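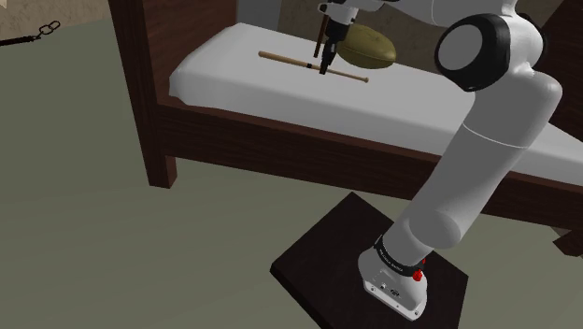 Trarach wins contract for Jumora weir replacement

Civil contractor Trarach has been awarded the contract to replace the ageing weir at Jumora and to build a new intake structure on the southern bank.

The contract is valued at $112 million and covers design, demolition of the existing weir, construction of the new one and 5 kilometres of buried pipeline to the Trindia pumping station. It was signed in November 2024 after a tender process that drew bids from three companies.

Trarach will deliver the job with engineering consultancy MacBrayne, which carried out the original condition assessment. That assessment found cracking along the downstream apron and recommended the weir be replaced instead of being patched again. The structure has been repaired twice, most recently after flood damage to the left abutment.

The new weir will be a reinforced concrete gravity structure with two steel radial gates and a fishway on the northern side. The present weir has fixed drop boards that have to be lifted out by crane when the river is running high, and operators have asked for gates that can be worked remotely.

Trarach project director Keir MacKinnon said early work would concentrate on access.

"The road in from the highway won't take a loaded concrete truck at the moment, so that gets done first," MacKinnon said. "After that we'll put in the first cofferdam and work from the southern bank out. The river keeps flowing past us the whole time, and the town keeps its supply."

The old weir will stay in service until the southern half of the new structure can hold back water. Flow will then be moved across and the northern half built behind a second cofferdam. Concrete will come from a temporary batching plant on cleared land beside the access road, with aggregate trucked from an existing quarry.

Construction is expected to take two years. Site establishment starts in June, once the design has been approved and the wet season crossing has been strengthened. In-river work will stop during the fish migration period each year, and that pause is already allowed for in the program.

The boat ramp upstream of the weir will close when the first cofferdam goes in. A replacement ramp is to be built near the picnic area, with parking for trailers. The walking track on the southern bank will be diverted behind the works compound, and the northern track will stay open for the first stage.

Trarach said it would advertise for formworkers, steel fixers and plant operators in the district before looking further afield. Earthmoving, fencing and haulage will be let as separate packages, and local businesses can register with the company's procurement office.

MacBrayne will supervise the foundation works and commission the gates before the weir is handed over. Trarach will then operate the gates alongside council staff for three months.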